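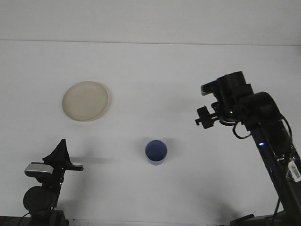 I have been thinking about how little a person needs to have breakfast. A plate and a cup will do it, and for most of November that's all I've been getting out in the mornings.

This started with the move to Hodley. Our old kitchen in Sadport had three deep cupboards, and over the years I filled every one of them with dishes I was sure we'd use for company. When it came time to wrap them in newspaper I counted 80 plates (80! for a household of two!) and had to sit down on the stairs with a cup of tea. Most of them went to my cousin, who runs a lunch place and was very happy to have them.

So now I am learning to be choosy, and I'm enjoying it more than I expected. I've always had a soft spot for a cream or beige plate. Toast looks good on it, eggs look good on it, and even a sad leftover potato comes up pretty well. White plates are fine but on a white table they sort of disappear on you, whereas beige sits there quietly and lets you know where your food is.

Cups are another matter - with cups I want color. Blue for me, the darker the better on the inside, and small, so the coffee gets finished while it's still hot. My neighbor Illia Levchenko drinks his out of something closer to a soup bowl and tells me I'm missing out. We have agreed to disagree, usually over a second cup at 16 Muli Lane, where he keeps much better cookies than I do.

I still haven't unpacked the last box, the one marked "good dishes." I walk past it every morning on my way to the coffee, and I think I'll give it until spring before I go looking for the scissors.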